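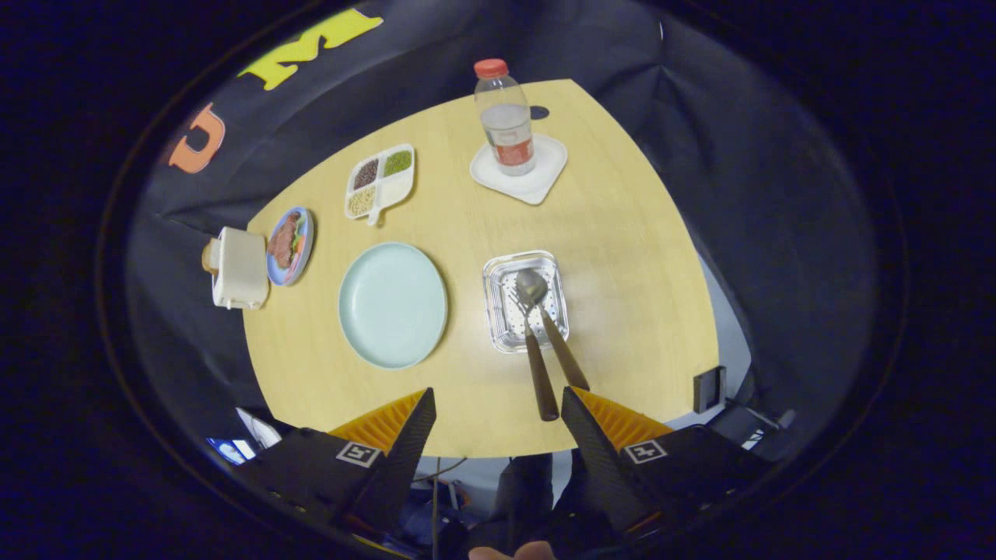 4. Mise en place de la table

4.1 Objet de la section

La présente section décrit la mise en place du plateau Stilalano en configuration repas : pose de la vaisselle, garnissage du plateau à compartiments, rangement des couverts sur le bac perforé. Le montage du piètement est traité en section 2, l'entretien du bois en section 6.

La configuration repas est prévue pour une personne. Pour deux couverts, se reporter à l'annexe B.

4.2 Éléments nécessaires

Table à plateau bois clair, angles arrondis
Assiette ronde grand format, bleu menthe
Petite assiette ronde bleue à bord blanc
Plateau blanc à quatre compartiments, avec languette de préhension
Bac carré perforé en acier inoxydable
Cuillère et fourchette à manche en bois foncé
Dessous de bouteille blanc, carré, à coins arrondis
Bouteille d'eau à bouchon vissé
Grille-pain blanc

Les références de commande figurent au catalogue Praltstead. Le dessous de bouteille n'est pas fourni avec les lots antérieurs à juin ; il peut être commandé séparément sous la référence 222.

4.3 Préparation du plateau de table

1. Vérifier que les vis du piètement sont serrées (voir 2.5).
2. Essuyer la surface avec un chiffon doux légèrement humide, puis sécher dans le sens du fil.
3. Contrôler l'état du bois. Une petite marque ronde et sombre, sans relief au toucher, est admise et ne relève pas de la garantie. Une marque creusée ou qui accroche le chiffon doit être traitée selon 6.3 avant la mise en place.

ATTENTION – Ne pas utiliser d'éponge abrasive ni de produit contenant de l'ammoniaque. La finition Nornow se ternit de façon irréversible.

4.4 Pose de la vaisselle

1. Poser la grande assiette au centre, côté convive. Elle sert de repère pour tous les autres éléments et se pose vide.
2. Placer le bac perforé à droite de l'assiette, fond à plat, bords relevés vers le haut.
3. Déposer la cuillère et la fourchette sur le bac, côte à côte. Les manches peuvent reposer sur le bord du bac.
4. Placer le plateau à compartiments derrière l'assiette, légèrement à gauche, languette tournée vers le convive.
5. Poser la petite assiette à gauche du plateau à compartiments. Elle reçoit le plat de viande et sa garniture.
6. Poser le dessous de bouteille au fond, légèrement à droite. L'orientation est libre : droit ou en diagonale.
7. Centrer la bouteille sur le dessous, bouchon vissé à fond.

Note – Un bac sorti du lave-vaisselle retient de l'eau dans les perforations. Le secouer et l'essuyer sur les deux faces.

4.5 Garnissage du plateau à compartiments

Vu depuis la place du convive, languette vers soi :

arrière gauche : haricots brun-rouge
arrière droit : haricots mungo
avant gauche : grains clairs
avant droit : laissé libre

Le compartiment libre permet de recevoir une sauce ou un condiment au moment du service. Remplir les autres à mi-hauteur, au maximum jusqu'à 2 mm sous l'arête des cloisons.

Les légumineuses sèches servent uniquement à la présentation. Pour un repas, utiliser des graines cuites et refroidies, égouttées au préalable.

ATTENTION – Ne pas soulever le plateau garni par la seule languette. Soutenir le fond avec l'autre main.

4.6 Grille-pain

Le grille-pain se place à l'extrémité gauche, après la petite assiette.

1. Amener l'appareil à son emplacement, débranché et froid.
2. Vérifier l'appui. Un léger débord au-delà du bord de la table est possible en présentation, appareil hors tension. En fonctionnement, l'appareil doit reposer entièrement sur le plateau.
3. Dégager le cordon des pieds de la table.
4. Insérer la tranche de pain sans forcer.

DANGER – Ne jamais retirer une tranche coincée avec la fourchette ou la cuillère. Débrancher et laisser refroidir.

4.7 Contrôle final

Vérifier que la bouteille est stable et que l'assiette centrale ne touche ni le bac ni le plateau à compartiments. En cas de jeu du plateau de table, reprendre le serrage avant de servir. Pièces détachées et visserie : service Fleury, en indiquant le numéro gravé sous le plateau.

Révision du 7 mars 2023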